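Filament richtig lagern und trocknen: Werkstatt-Tipps für FDM-Drucker

Stand: 18. Oktober 2026

Feuchtes Filament ist eine der häufigsten Ursachen für schlechte Oberflächen und wird trotzdem meist erst nach Düse, Extruder und Slicer-Profil geprüft. Die folgenden Hinweise gelten für Spulen mit 1,75 mm Filament im üblichen Format. Für Großspulen sind die Trockenzeiten zu verlängern.

Woran man Feuchtigkeit erkennt

Beim Extrudieren in die Luft knackt oder zischt es leise an der Düse. Der Strang tritt nicht glatt aus, sondern zeigt kleine Blasen. Am Bauteil treten Fäden zwischen den Stegen auf, obwohl der Rückzug unverändert ist. PETG wird stumpf und leicht rau, Nylon schäumt im Extremfall sichtbar auf. PLA verhält sich unauffälliger, bricht nach längerer offener Lagerung aber gern im PTFE-Schlauch, bevorzugt an der engsten Biegung.

Fadenbildung allein ist kein Beweis. Zuerst die Düsentemperatur um 5 °C senken und einen Testkörper wiederholen. Bleibt das Bild gleich, wird getrocknet.

Trocknen im Gerät

Richtwerte, die sich in unserer Werkstatt bewährt haben:
PLA: 45 °C, vier bis sechs Stunden
PETG: 65 °C, sechs Stunden
ABS und ASA: 75 °C, vier Stunden
Nylon: 75 °C, mindestens zwölf Stunden

Die Angaben des Filamentherstellers haben Vorrang. Bei PLA sollte die Temperatur nicht überschritten werden, weil die Lagen auf der Spule sonst verkleben. Auch der Spulenkörper selbst ist zu beachten: Manche Spulen verziehen sich oberhalb von 70 °C und laufen danach nicht mehr rund. Für Nylon auf solchen Spulen vorher umspulen oder bei niedrigerer Temperatur entsprechend länger trocknen.

Der Haushaltsbackofen ist nur bedingt geeignet. Die Regelung schwingt bei kleinen Sollwerten oft deutlich über, und die Anzeige sagt wenig über die Temperatur auf Höhe des Rosts. Wer ihn dennoch nutzt, heizt ohne Spule vor, misst mit einem separaten Thermometer eine halbe Stunde lang mit und legt die Spule erst danach ein. Grillfunktion aus, Umluft an. Ein Ofen, in dem ABS getrocknet wurde, sollte nicht mehr für Lebensmittel verwendet werden.

Gewicht statt Gefühl

Eine Küchenwaage mit einem Gramm Auflösung reicht aus. Spule vor dem Trocknen wiegen, Wert mit Bleistift auf das Etikett schreiben, danach erneut wiegen. Ändert sich das Gewicht zwischen zwei Messungen im Abstand von zwei Stunden nicht mehr, ist der Vorgang beendet. Das Verfahren beantwortet nebenbei die Frage nach der Restmenge, sofern das Leergewicht der Spule bekannt ist. Leere Spulen deshalb vor der Entsorgung einmal wiegen und den Wert notieren.

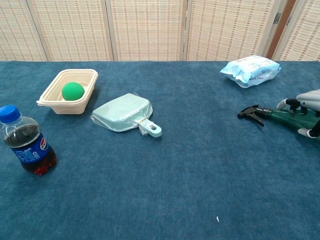 Cola-Flasche auf dem Tisch, dahinter der Paravent.

Lagerung in Boxen

Geeignet sind Kunststoffboxen mit umlaufender Dichtung und Spannverschlüssen. Boxen ohne Dichtung lassen sich mit selbstklebendem Moosgummiband nachrüsten, die Stoßstelle gehört dabei auf eine Längsseite und nicht in die Ecke. Wir verwenden die Box Flinel von Nunedard, in die vier Spulen stehend passen. Der Deckel schließt ab Werk nicht an allen Seiten gleich stramm. Ein Streifen Papier, rundum eingeklemmt und herausgezogen, zeigt die schwache Stelle.

Je Box kommen 200 g Silicagel mit Farbindikator hinein, verteilt auf zwei luftdurchlässige Beutel. Lose Kugeln auf dem Boden sind ungünstig: Sie geraten in den Wickel und beim nächsten Einlegen in den Extruder. Ein kleines Hygrometer genügt zur Kontrolle. Unter 20 Prozent relativer Feuchte ist alles in Ordnung, ab 30 Prozent wird das Trockenmittel regeneriert. Billige Hygrometer weichen im unteren Bereich stark ab. Vor dem Einsatz alle Geräte zusammen für einen Tag in dieselbe Box legen und die Abweichung auf der Rückseite vermerken.

Silicagel regenerieren

Orangefarbenes Gel bei 110 °C auf einem Blech in dünner Schicht ausbreiten, zwei bis drei Stunden. Stoffbeutel vorher entleeren, Vliesbeutel vertragen diese Temperatur meist nicht. Blaues Gel mit Kobaltchlorid sollte ersetzt und bei der Schadstoffsammlung abgegeben werden. Nach dem Abkühlen sofort verschließen, am besten in einem Schraubglas. Die Mikrowelle ist wegen der ungleichmäßigen Erwärmung keine gute Wahl, einzelne Kugeln platzen.

Drucken aus der Box

Für Nylon und TPU lohnt sich die direkte Zuführung. Durchführung mit 6 mm bohren, Pneumatikkupplung einschrauben, PTFE-Schlauch bis zum Extruder führen. Die Spule läuft auf zwei Kugellagern 608. Werksfett vorher auswaschen - der Rollwiderstand sinkt spürbar. Bei Druckpausen das Filament in der Kupplung belassen, bei längerem Stillstand zurückziehen und die Öffnung mit einem Stopfen schließen.

Beschriftung

Auf jede Spule gehören Material, Öffnungsdatum und letzte Trocknung. Halima Odukoya hat in unserem Bestand zusätzlich die getestete Düsentemperatur eingeführt, was bei gemischten Chargen Zeit spart. Kreppband hält auf Karton, auf glattem Kunststoff löst es sich im Trockner. Dort besser Lackstift verwenden.

Freie Enden immer in das Loch am Spulenrand stecken. Ein losgelassenes Ende schiebt sich unter die Nachbarwindung, und der Knoten zeigt sich erst mitten im Druck. Spulen mit 1000 g und Restspulen getrennt lagern, für Reste unter 75 g reicht ein Zip-Beutel mit einem Trockenmittelbeutel.

Text: Chidubem Olatunji
Letzte Änderung: Trockenzeit für Nylon angepasst, Abschnitt zu Hygrometern ergänzt.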